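Trovdale Home Modifications Program
Progress report to the Ndlovu Foundation
Second reporting period
Submitted Jan 29, 2025

Purpose of the grant

The grant allows Ovura Community Housing to modify kitchens and bathrooms for older tenants in Trovdale who wish to remain in their own homes. It covers assessment, minor building work and one follow-up visit for each household.

Progress in this period

Assessments were completed for 87 households. Of these, 81 were approved for work and the remaining six were referred to the regional health service, as their needs fell outside the scope of the grant. Work has been finished in 77 of the approved homes. The other four are waiting on plumbing parts and are expected to be closed early in the next period.

Grab rails and lever taps remain the most common requests. Kitchen work has grown as a share of the program, chiefly the lowering of benches and the replacement of doors and handles that tenants find hard to grip.

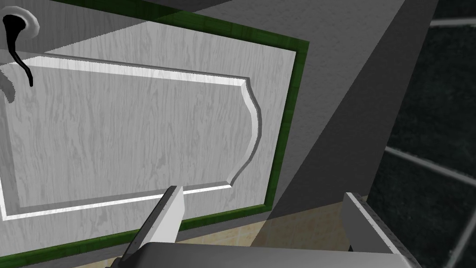
Report prepared by the Program Manager, Home Modifications
Ovura Community Housing

Tenants continue to choose their own finishes from the standard range. The range was widened in the first period at the request of the tenant advisory group, and pale doors with a coloured trim are now included at no added cost to the household.

Variations and delays

Two matters affected the schedule. The Tomident depot closed for stocktaking longer than planned, which held up deliveries to the northern part of the town. Separately, several tenants asked that work be put off until after the holiday season. Both requests and delays were absorbed within the existing timetable, and no extension is sought.

Budget

Spending is in line with the approved budget. An underspend of $1000 in the travel line has been carried forward, and we ask the Foundation's approval to move it to materials.

Next period

The four outstanding homes will be completed first. Follow-up visits will then begin in the order in which work was finished. A short tenant survey, offered by phone or on paper, will be sent with the visit notices, and the results will be included in our next report.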